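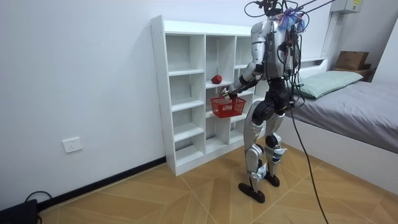

The white cubbies and the little red basket.

I've been meaning to write about the cubby shelf for ages, and every time I sit down to do it I end up moving things around on the shelf instead. So tonight I've made a pot of tea, I've put my feet up, and I'm going to get it all down before I get distracted again.

Those of you who have been reading since June will remember the great pantry upheaval, when I emptied the tall cupboard in the kitchen and found a jar of cloves older than my car. Well, the same mood carried me straight on into shelving. I'd always been a cupboard person. Doors shut, mess gone, lovely. But I lose things behind doors! I buy a bag of apples, tuck it away somewhere sensible and find it again when it has gone soft and a bit sad. Open cubbies seemed worth a try, and a plain white unit seemed like the one least likely to annoy me.

Mine came from Pedlow, second-hand, for 70 dollars, and I had to bring it home in two trips with the back seats down. If you ever go looking for one, do check the inside walls for the rows of small peg holes. I didn't care about them at first (I thought they were ugly, if I'm truthful, and I even priced up those tiny stick-on covers), but I've come right around on them. Being able to shift a shelf up a notch or down a notch is the difference between a cubby that fits a fruit bowl and a cubby that very nearly fits a fruit bowl. I have measured my fruit bowl so many times now that I could draw it for you.

White does show everything, mind you. I wipe it over on Sundays with a damp cloth and a drop of dish soap, then go along the edges with a dry tea towel. The edges are where the dust sits. I tried a fancy spray from the market and it left streaks, so back to dish soap I went, and the rest of the spray is doing good work on the bathroom mirror.

Now, the basket. I love a red basket. There's something so cheerful about one against all that white, and I find I put things away more happily when I'm carrying something that looks like I've popped down to the shops. The lattice sides are handy too, as the crumbs and leafy bits fall out when you give it a shake over the sink. I hold it by the handle in one hand and set the fruit out with the other, one piece at a time, and I don't hurry. My grandmother used to put her groceries away as if she were laying a table for company and I suppose I've caught it from her.
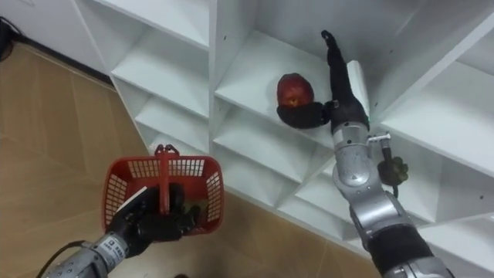

A bit of red fruit in an upper compartment, basket at the ready.

I put fruit in the upper middle because that's where my eye goes when I walk in. It took me a good while to work that out. I started with fruit down low, thinking heavy things should go at the bottom, and then I'd forget to eat any of it. Up it went, and now I have an apple most afternoons. Nectarines too when they're in season, though they need watching, and I never stack them. They bruise if you so much as look at them, and one bruised one will have its neighbours going before the week's out.

The lower compartments get the dull but necessary things. Tins go down there, and the bag of rice, and the big bottle of vinegar I use for the kettle. I keep one cubby empty on purpose, which drives my sister up the wall when she visits. She can't see a gap without wanting to put a candle in it. But an empty spot is so useful when you come in with your arms full and the phone's ringing! Whatever it is can go there until after supper, and then it has to find a proper home before bed. That's the only real rule in this house and I break it now and again.

A reader wrote to ask whether open shelves are a bad idea with a tiled floor, thinking of things rolling off and landing hard. It's a fair question. I set round things a little back from the front edge and I've only lost one jar so far, a beetroot relish, and I was finding pink splashes on the skirting for days. If you're worried, lay a folded tea towel in the cubby and put your fruit on that. It stops the rolling and it's easy to throw in the wash.

Next on my list is the hall cupboard, where the winter boots and the picnic blanket have been having a quiet war. I've got my eye on a second basket for the mitts and scarves. I'd like another red one, but I'd settle for a green.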